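Teleop in sim: how do you teach the "let go" part?

truda_tinkers
Posted Monday, 7:42 pm

Hi all, long-time reader, first real post. I've been recording demos for a two-arm pick and place task in simulation, driving both arms by hand with a pair of VR controllers. The job is dead simple on paper: can and little box go onto the green patch. I've got 160 demos saved and the policy I trained on them grabs fine, but then it hovers over the green like it's scared to commit. Two gripper views and one of the whole table:
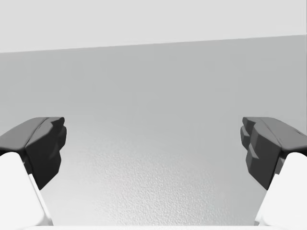
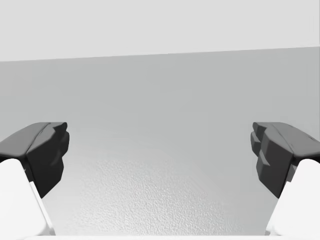
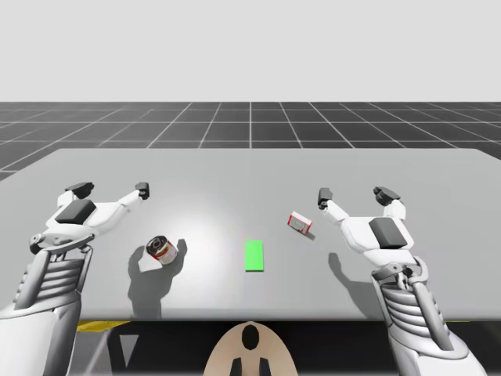 So my question is whether I just need more demos or whether I'm driving it badly. My releases are kind of slow, I tend to stop and check my height before I open up. Could that be it??

sobczak_garage
Posted Monday, 8:05 pm

It's the stopping. Your arm sits still for a second or two and the policy sees a pile of frames that all look the same with the answer "don't move." So it learns don't move. I had the exact same thing with a drawer task. Trim the pauses out and retrain before you record anything new.

Trundier
Posted Monday, 8:31 pm

Gonna disagree a bit. Trimming pauses helped me too, but I'd say 160 is thin for two arms. I was stuck until I got to 629 and then it got a lot better without me touching anything else. Also are you moving the objects between runs? If the can always starts on the left it'll never learn anything about the right.

truda_tinkers
Posted Monday, 8:50 pm

I move them a little, but the can is always left and the box is always right. I figured left arm gets the can, right arm gets the box, keep it clean. Is that bad?

sobczak_garage
Posted Monday, 8:58 pm

Not bad if that's the only setup you care about! I'd get that one working first. And sorry Trundier, but 629 sloppy demos will give you a sloppy robot. I threw away half of mine and it improved.

Trundier
Posted Monday, 9:14 pm

Never said sloppy, lol. I said more. You can do both.

Angeliki Vrettos
Posted Monday, 9:40 pm

I teach people to teleop for work, so here's what I'd try. Decide on your release height before you start the run, go there in one smooth move, open, and back straight up. Don't correct in mid-air. If you miss, keep going and record a few where you fumble and fix it, because the policy will fumble too and it needs to have seen the way out. And do one arm at a time at first. Most people driving two arms are really driving one while the other drifts around, and that drift goes in your data.

truda_tinkers
Posted Monday, 10:02 pm

Oh wow, the drifting thing is 100% me. I just played some runs back and my right hand wanders all over while I'm busy with the can. Okay, tonight I trim pauses, and then I'll redo a batch one arm at a time and post numbers.

citell
Posted Monday, 10:20 pm

Following this one, I have the same hover problem with a real arm and I'd been blaming my gripper. What are you using to trim? I've been doing it by hand and I have 292 episodes left to go through.

sobczak_garage
Posted Monday, 10:33 pm

Tiny script, drops any frame where neither arm nor gripper has moved past a threshold. Keep the threshold low or it'll eat your slow approaches. I'll clean it up and stick it in the scripts thread.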